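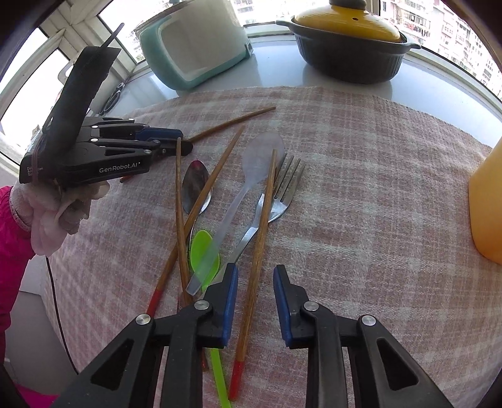
*Two hand-held grippers at the mixed cutlery pile.*

# Skenby cutlery piles

Skenby is a set of recorded demonstrations in which a person picks chopsticks, spoons and a fork from a loose pile, with one hand-held gripper in each hand. We made it to study one question: in which order should a two-handed robot take thin objects when they lie across each other?

The recordings were made in Esunthorpe by the Trilico group. The method is called Tran in the code and in the tables below.

## What is in the set

| Part | Episodes |
|---|---|
| Training | 400 |
| Test | 100 |

One episode is one pile, from the first approach until the person puts both grippers to rest. Each episode contains:

- the video from both grippers
- the opening of both grippers over time
- the pose of both grippers over time
- a label for each pick: object type, left or right hand, and whether another object moved

The labels for object type are `chopstick`, `spoon_metal`, `spoon_clear`, `spoon_green` and `fork`. We did not give a separate name to each chopstick. They look too similar, and in the first round of labelling the two labellers often disagreed which one was which.

Piles are not made by a fixed rule. The person drops the pieces on the cloth and may push them together with the fingers. The number of pieces is different between episodes, so please read it from `pile.json` and do not assume it.
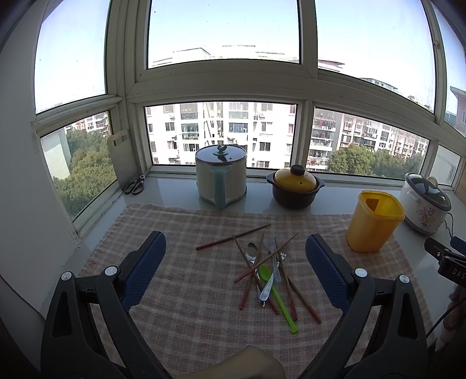

`Last changed: May 18, 2018`

## The place

The table is next to the windows and we used only daylight. We did not cover the glass. The kitchen things behind the cloth, for example the pot with the yellow lid, stayed in view also, and they can be moved between episodes. If your method needs a clean background you will have to mask it yourself.

The plaid cloth was a choice we discussed for a long time. Fitzgerald Schumacher wanted a plain grey cloth, which gives better edges for the wooden chopsticks. Cyril Rudd wanted the pattern, and we kept the pattern, as the stripes are a good test for methods that look for long straight lines. A simple line detector finds the cloth before it finds the cutlery.

## The method in short

Tran gives every visible piece a score. The score is low when another piece crosses over it and high when both its sides are free for the finger pads. The piece with the highest score is taken first – after that all scores are computed again from the new view.

1. Find the pieces in the view of the gripper.
2. For each crossing, decide which piece is on top.
3. Compute the scores and choose a piece and a hand.
4. Close the pads across the piece, lift, and return to step 1.

Step 2 is learned from the training part. The other steps have no learned weights, except the detector in step 1.

The second hand is used only when the best piece is crossed near its middle. It then holds the crossing piece down while the first hand pulls.

## Result

We count an episode as failed when a piece which was not chosen leaves the cloth, or when the gripper closes three times on nothing.

| Order of picking | Failed test episodes |
|---|---|
| Nearest piece first | 46 |
| Tran | 13 |

Both rows use the same detector and the same grippers. The difference is therefore in the order and in the use of the second hand, and we did not separate these two effects yet. A run with one hand only is planned for June.

## Known problems

The clear plastic spoon is the most difficult piece. The detector sees the cloth and the chopsticks through it, and sometimes it reports the bowl and the handle as two objects. The metal spoons have another problem: the bowl reflects what is near to it, and then the crossing label is wrong. 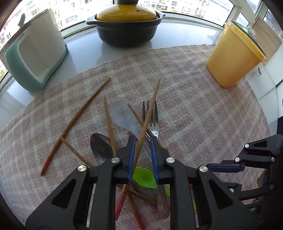
Chopsticks which continue behind a finger are also labelled as one piece when the labeller was sure, and as two pieces when not. The field `sure` is `false` in the second case. We recommend to leave these out when you train step 2, but keep them for the test, otherwise your numbers cannot be compared with ours.

The two grippers hide parts of the pile from each other. We did not correct for this.

## Files

```
skenby/
 train/
 test/
 labels/
 pile.json
 split.txt
```

The clocks of the left and right gripper are aligned at the start of each episode only. In long episodes there is a small drift, and `tools/align.py` removes most of it.

## Use

The set is free for research and teaching. Please do not publish single frames that show the buildings outside the window. Mistakes in the labels can be reported to Cyril Rudd with the episode name and the time in the video.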